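# Chapter 4: Tuning and Temperament in Small Ensembles

Most players learn to tune before they learn what tuning is. A beginner on the guitar matches each string to a reading on a clip-on tuner, waits for the light to go green and starts to play. That works well enough for one person with one instrument. Trouble starts when a second instrument joins in, especially one whose notes are fixed by its maker, such as an accordion, a concertina or a set of metal bars.

This chapter deals with how small groups settle on a shared pitch and a shared set of intervals. It assumes you have read Chapter 3 and can tell an octave, a fifth and a third by ear. No mathematics beyond simple ratios is needed. Readers who want the full working will find it in Appendix B.

## 4.1 Pitch and interval

Two separate questions are often mixed up. The first is pitch: how high or low is the note everyone tunes to? The second is interval: once that note is fixed, how far away are all the others?

A group can agree on the first and still disagree on the second. Suppose a fiddle player and a pianist both take their A from the same tuning fork. The fiddle player then plays a C sharp above it, placing the finger by ear so that the third sounds smooth. The pianist plays the same C sharp. The piano note will be slightly higher. Neither player has made a mistake. They are using two different systems, and the gap between them can be heard as a slow or rapid beating when the notes sound together.

In equal temperament the octave is divided into 12 equal steps. Every fifth is a little narrow and every major third is noticeably wide. The advantage is that all keys sound alike, so a player can move between them freely. In just intonation the intervals follow simple whole-number ratios. Chords in the home key are very clean, but some chords in distant keys become unusable.

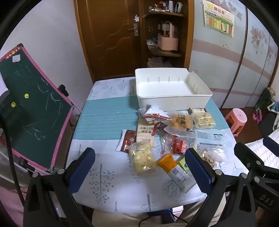 The difference is measured in cents, with 100 cents to the equal-tempered semitone. A just major third is close to 386 cents and an equal-tempered one is exactly 400. A trained listener will notice the gap of nearly 14 cents at once in a held chord. In a fast dance tune the same listener may not notice it at all.

## 4.2 The Prakthorpe sessions

We shall return several times to one group, the Prakthorpe Quartet, whose rehearsal notes were lent to us by their leader, Lucinda Escobedo. The line-up is fiddle, nylon-strung guitar, concertina and voice. The concertina is the only instrument that cannot be adjusted during a piece, and the others have to work around it.

Over one winter, starting in January, the group kept a log of 13 rehearsals. They wrote down which instrument gave the tuning note, which chords caused difficulty and what was done about them. The singer, Mi-kyung Ahn, preferred to take her note from the guitar. Escobedo wanted it from the concertina. The log shows them trying both, and the entries are not always polite.

One song, "Etine", gave more trouble than the rest. It ends on a long D major chord with the voice on the third, F sharp. Left to herself, Ahn sang the note low enough to be pure against the fiddle. The concertina held its own F sharp above hers, and the chord soured. The solution was to rewrite the concertina part so that it played only D and A at the close. We print both versions in section 4.5.

## 4.3 Terms used in this chapter

**Beating:** the regular rise and fall in loudness heard when two notes are close in pitch but not the same.

**Cent:** one hundredth of an equal-tempered semitone.

**Reference note:** the note from which the other players tune. It need not be A.

**Temperament:** any system that alters pure intervals by small amounts so that more keys can be used.

## 4.4 Before you read on

Find a partner and two instruments, at least one of which can be tuned freely. Sound the same note together and let one player move slowly sharp. Listen for the beating as it begins and speeds up. Then repeat the exercise with a fifth, and after that with a major third. Write down which interval you found hardest to settle, and keep the note for the work in section 4.6.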